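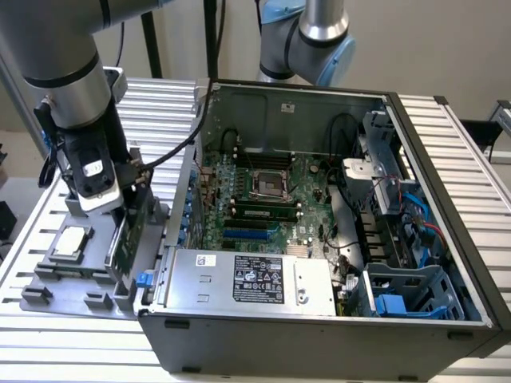

### 4.2 Keeping the cell in calibration

Most reports on two-arm disassembly cells give a success rate and say little about what it took to keep the cell running. We doubt that such rates mean much without the upkeep log beside them, so ours is given here.

The Lenton cell is checked before each block of 60 trials. The operator touches both arms to a reference pin, compares the readings with the stored values, and re-levels the parts tray if a pocket is off. Figure 4 shows the layout: the tower lies on its side on the slatted table, open side up, with the molded tray next to it. The wrist camera rides on the gripper, and its cable runs free of the arm toward the case.

**Figure 4.** Card handling at the Lenton cell. The left arm holds a green circuit card upright beside the open case; a CPU rests in a tray pocket.

That cable is the weak point. The Zekus controller logged 1,204 trials over the study, and the faults we could trace came back to the wrist more often than to the grasp planner. Twice the camera mount had worked loose by a hair, too little to see and enough to miss a pocket. An earlier version of this section blamed the planner. Eirlys Vaughan, who serviced the cell, disagreed, and after going through her notes we think she was right.

We are less sure about the fix. Uçar's method re-estimates the camera pose from the tray corners at every pick, and on paper it removes the need for manual checks. In our hands it hid a slipping mount for two days by correcting for it — the error surfaced only when the screws were retightened and the stored offset was wrong. We have gone back to the pin. The Volura clamp may hold better, but we tested it only on a bench, without a second arm working over the case, and would not claim more for it than that.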